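Stall Holder Questions: The Hulme Winter Bake Day

Posted in November by the Jiment Kitchen team
118 shares | 3 comments

Every year we receive many of the same questions by email, so we have put the answers on one page. Please read it before you send the form. If your question is missing, write to us and we will add it.

What is the Bake Day?

It is a one-day sale of home baking in the hall at Hulme, organised by us at Jiment Kitchen together with Nadeck, the flour mill on the other side of the river. All the money from the tables goes to the Stindov Meals Service, which brings hot lunches to older people in their homes. Last year the service received enough from us to cook 382 lunches, and we would like very much to pass this number.

Do I have to be a professional baker?

No. Most of the tables are held by people who bake at home for their family. We have also had a school class, a rowing club and a dentist's office. We ask only that you follow the rules on labels and on cold food, which are explained further down.

How much does a table cost?

A table is free. In place of a fee we ask each stall to give all of its takings to Stindov. If you have big costs for ingredients, please speak with us before the day. Nadeck gives plain flour to every stall that asks for it, up to 3 bags. Wholemeal flour is possible too, but you must write it on the form, because the mill packs it separately.

What size are the tables?

They are the long folding tables of the hall. Two people can stand behind one of them with comfort. If you bring your own small table for display, please tell us, so that we can leave the space for it. Please cover the hall tables with a cloth or with paper. Icing is difficult to remove from them and last year we were scrubbing until late in the evening.

Can I share a table with a friend?

Yes, and many do. One of you should fill in the form and write both names on it. Each person makes her or his own labels, also when the cakes stand side by side.

What must be on the label?

The name of the cake, the date of baking, your name, and the full list of ingredients. Please write nuts, milk, eggs, wheat, soy and sesame in capital letters. A handwritten label is fine if a stranger can read it. For loose items such as biscuits, one card in front of the plate is enough, but keep the ingredient list behind the table too, for the people who ask.

May I sell cakes with fresh cream?

Unfortunately not. The hall has only 2 fridges and they are needed for the milk and the sandwiches of the tea counter. Butter icing, jam, chocolate and glaze are all welcome. Cheesecake, custard slices and anything with raw egg must stay at home. We know that this makes some bakers sad. We had one very beautiful pavlova that we had to send back, and we do not wish to do it again.
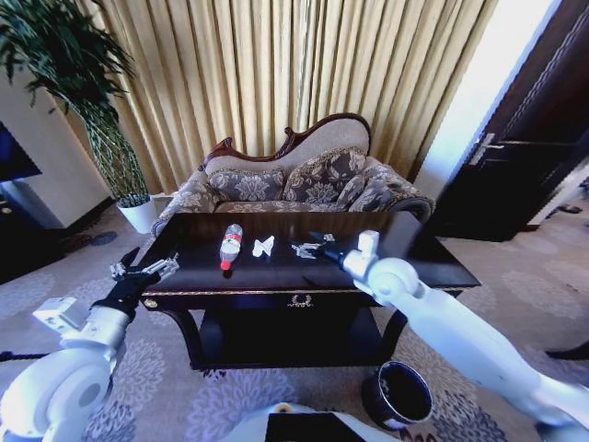

What about savoury baking? We would be glad to have more of it. Cheese scones, bread rolls and vegetable muffins sell fast, mostly before lunch, when people are hungry and do not yet want something sweet. Sausage rolls and other meat baking are not permitted on the stalls, for the same reason as the cream.

How should I set my prices?

You decide. From our experience, small prices in round amounts work best, as the visitors pay mostly with coins and small notes. A whole cake sells better when it is cut in pieces, except fruit cake, which people like to take home whole. If you are not sure, walk around in the first half hour and look at what your neighbours are asking.

Will there be a card machine?

There will be one at the tea counter. Visitors can pay there for a stall item if you give them a small paper with the price and the number of your table. Please bring your own change for the rest. We cannot change big notes for everybody in the morning.

When can I come to set up?

The doors are open for stall holders from 8 a.m. and the public comes in at 10. Please unload at the side door and then move your car to the street behind, so that the next person can unload. We close at 3 p.m. It often happens that a stall is sold out by one o'clock. In this case you may pack up and leave, but we ask you to leave the cloth on the table until the end, so that the hall does not look half finished.

What happens to the cakes that are not sold?

You can take them home or leave them with us. What is left with us goes to the Stindov kitchen the same afternoon, if it has a complete label. Without a label they cannot accept it.

Can children help at the stall?

Yes, with an adult present at all times. They should handle the food with tongs, like everybody. Children are often the best sellers we have, especially for gingerbread.

I cannot bake, but I want to help. What can I do?

We need people for the tea counter, for washing the cups and for carrying tables at the end of the day. You can also give jars, cake boxes and paper bags. Clean boxes without strong smell, please. You may bring them to the mill shop at Nadeck in the week before.

How do I book?

Ask for the form by email or collect it on paper at the mill shop. We confirm each table by email. If you did not hear from us after one week, please write again, as sometimes our answers go into the spam folder. When the hall is full we keep a waiting list, and most years a few places become free at the last moment.

What if I must cancel?

Please tell us as early as you can, even if it is the evening before. Someone from the waiting list will be happy for the table.

3 comments

Scones4Tea
Is coconut oil OK in place of butter? I have done all my testing with it and don't want to start over.

Jiment Kitchen
Yes, it is OK. Please write it on the label with the other ingredients.

maple_and_rye
We shared a table last year and sold out of the rye rolls before noon. Will bring double. Is the side door the one with the ramp or the one by the bins?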